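How to Stretch Watercolor Paper at Home (Without Crying)

Posted 2022-06-13 by Nermina Vukčević

If you've ever laid down a big juicy sky and watched the paper rise up into hills and valleys, with all your lovely blue running down into the valleys, then hello, welcome, this page is for you. I painted on wavy paper for years because I thought stretching was something only serious people did, with serious boards and a special sink. Then I took a Saturday class at Makthorpe (the framing shop in Hallton, the one with the terrible parking) and found out the whole job is a bath, a board and some sticky brown tape.

I've changed a few things since then, mostly by messing up. What follows is how I do it now in a small apartment with one bathtub and not much counter.

What you need

Paper, obviously. I use 140 lb cold press most of the time. Anything at 300 lb is thick enough that I don't bother, and the very thin student stuff can tear while it dries, although I've gotten away with it more often than I deserve to.

A board that's bigger than your paper by a couple of inches all the way around. Mine is plain birch plywood from the offcut bin, sanded a bit at the corners. It needs to be stiff! I tried a thin piece of hardboard once and the drying paper bent it like a potato chip.

Gummed tape, 2 inches wide. It has to be the brown paper kind with dry glue on the back, the kind you have to wet. Masking tape will let go. Painter's tape will let go even faster. I buy the Melline rolls and I keep them in a zip bag, well away from the tub, after one got damp and turned into a solid brown hockey puck.

A clean sponge, a cup of clean water, scissors, an old towel.

Step one: cut your tape before anything gets wet

Please do this first. I know you want to get going. Cut 4 strips, one for each side, each a few inches longer than the side it's meant for. Lay them somewhere dry with the shiny side up, in the order you'll use them. Wet hands and dry gummed tape are a miserable combination, and if you're cutting strips while the paper sits there losing its water, everything gets rushed and you end up with crooked tape and bad words.

I put my long strips on the left and the short ones on the right. No deep meaning to it, that's just how I learned.

Step two: soak the paper

Fill the tub with a few inches of cool water. Cool, please, or you'll start to loosen the sizing (that's the gelatin or starch that keeps paint sitting up near the surface where you want it). Slide the sheet in at an angle so that you don't trap air under it, then push it down gently with flat hands.

For 140 lb paper I leave it 10 minutes. For 90 lb I give it less, maybe half that. You can check it by lifting a corner a little way out of the water. If it flops over softly and stays there, it's ready. If it springs back up, give it a bit longer.

Write on the back in pencil before it goes in, by the way. Paper type, weight, which side is up. I number my sheets too, and the one I stretched this morning is number 932, which sounds very impressive until you learn that I started the numbering at 900.

Step three: get it out without marking it
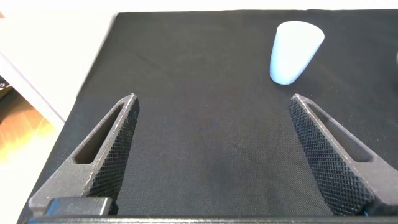

Wet paper is so much softer than you expect, and anything you press into it at this stage tends to stay there and show up again when you put a wash over it. I hold mine by two corners with the pads of my fingers, lift slowly, and let it drip over the tub until the stream slows down to single drops. Keep tools away from it. The fine diamond texture on the insides of those two dark gray fingers is exactly the kind of surface I'd never let near a soaked sheet, as you could get a neat little patch of diamonds right in the middle of your sky. Same goes for pliers, ridged kitchen tongs and fingernails (ask me about the crescent moons in my harbor painting). If you really can't manage with bare hands, fold a scrap of smooth clean cotton over each corner and hold it through that.

Don't wipe the sheet, either. The surface scuffs when it's wet, and a scuffed patch drinks up paint and goes dark.

Step four: lay it down

Wet the board lightly first, just a pass with the sponge. Then lower one edge of the paper, and let the rest roll down after it like you're putting a screen protector on a phone. You'll get some bubbles. Lift the nearest corner and lay it back down, and most of them will leave.

Now blot around the outside edge with the towel, a band as wide as your tape. The tape won't stick to a puddle. I press straight down with the towel and lift straight up, all the way around, and I do the board next to the paper as well.

Step five: tape it

Time for your strips. Dampen the sponge in your cup and squeeze it out, then draw it once along the shiny side of the first strip. Once! If you go back and forth you'll wash the glue right off, and this is the single most common reason people tell me that stretching doesn't work for them. You want the strip tacky and a bit slippery, with no water running off the end. 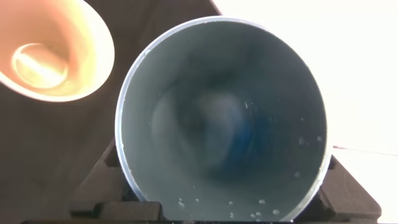

A look down into the cup, with small clear droplets on the inside wall.

Lay the strip half on the paper and half on the board and press it down with the sponge, starting in the middle and working outward. Do the opposite side next, then the two that are left. Let the strips overlap at the corners and run on past the paper.

A word about that cup of water while we're here. Keep it separate from your painting water. I used the same one for everything for ages, and a faint gray tint got into my tape water and from there onto the margins. It washes out under a dark painting but looks grubby next to a pale one. Any plain cup will do, as long as it's wide enough for your sponge and rinsed out properly.

Step six: leave it alone

Lay the board flat and walk away. If you prop it up, the water sinks to the low edge and that strip of tape can lift. Keep it out of the sun and away from the heater. I tried to speed one up with a hair dryer last December, in a hurry to finish Christmas cards, and the middle dried so much faster than the sides that the paper ripped along the tape with a noise like a zipper.

It'll probably buckle while it dries. Mine nearly always does! Go to bed. By morning it should be flat and tight, and if you tap it you'll hear a small drum sound, which I love more than is reasonable.

Where to put the board

I get asked this a lot, mostly by people with cats. You want something level, with a bit of room around it and nothing dripping above. A table against a wall is fine, a spare bed is not (too soft, the board tips). If the table has a cloth on it, check for wrinkles, since one fat fold under a corner is enough to send the water sideways. And move the cup off before you set the board down. 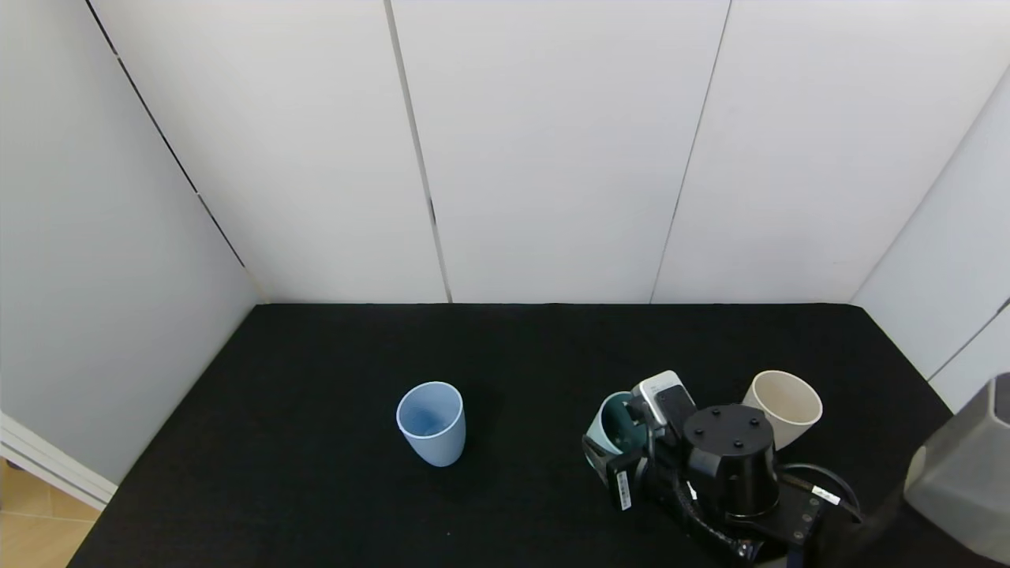
Pale blue cup on a black fabric tabletop, white panels behind.

Painting and cutting it free

Paint with the board still attached, the whole way through, and let the painting dry completely before you cut. To free it, run a sharp craft knife along just inside the tape, with a metal ruler if you like a straight edge. Cut one side, then the one across from it, then the others.

The leftover tape on the board comes off with warm water and patience. Lay a wet rag over it, have lunch, and scrape with an old plastic card.

A few things that go wrong

Tape lifts on one side: too much water on that edge, or too little glue left on the strip. If you catch it while everything's damp, put a fresh strip over the top and press a dry towel on it for a minute.

Shiny or furry spots when you paint: the surface got rubbed. My friend Kim swears by turning the sheet over and using the back, and for most papers she's right, the back is perfectly good.

Tape glue on the painting area: dab it off right away with a clean damp sponge. Once it dries it acts like a resist and your wash will skip over it.

Paper tears in the middle: I've only had this with very cheap paper and with the hair dryer. Cut out the good parts and make bookmarks.

Next time I'll go through stretching on a stapled frame, which is quicker to set up but much harder on the thumbs. If you have questions about board sizes, leave them in the comments and I'll measure mine.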